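Okay, a few of you asked what I do all day now that I've moved over to the robot side at Fondau, so settle in, I made tea and this may run long!

The short version is that I gather examples. We have an arm we call Kota (it was named before my time), and I guide it through a job by hand, start to finish, while everything gets recorded. Then I set the boxes up a little differently and do it again. And again!

Our goal for July is 900 good runs, all cardboard boxes, all sizes. I get through 20 before lunch if my shoulders are behaving, and then I go eat a sandwich and think about boxes some more.

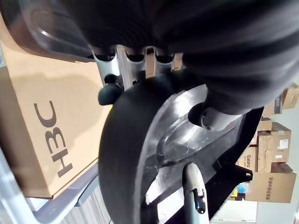 How do you decide which runs are good enough to keep?

Two of us watch each one back, and it stays if the arm finished the job without a long pause or a bump we didn't mean. Small wobbles are fine, we like those, they show the system how to recover.

What surprised me most is how much my own habits get in. I'm left-handed and I kept coming at everything from the same side, and the first version we trained did exactly the same thing, bless it. Now I swap sides every 3 runs and keep a sticky note to remind me.

The folks at our Fatumcombe site do theirs standing up, by the way, and swear by it. I tried it for one afternoon and went right back to my stool.

Anyway, if you have questions about the training end of things, ask away, but I may have to go pester somebody down the hall for the answer. More when we start on soft bags, which I am dreading a little.

Recent posts
Moving to Cullinane with two cats and a piano
My first week with Kota
Best stools for a bad back, ranked
Soup season, part 2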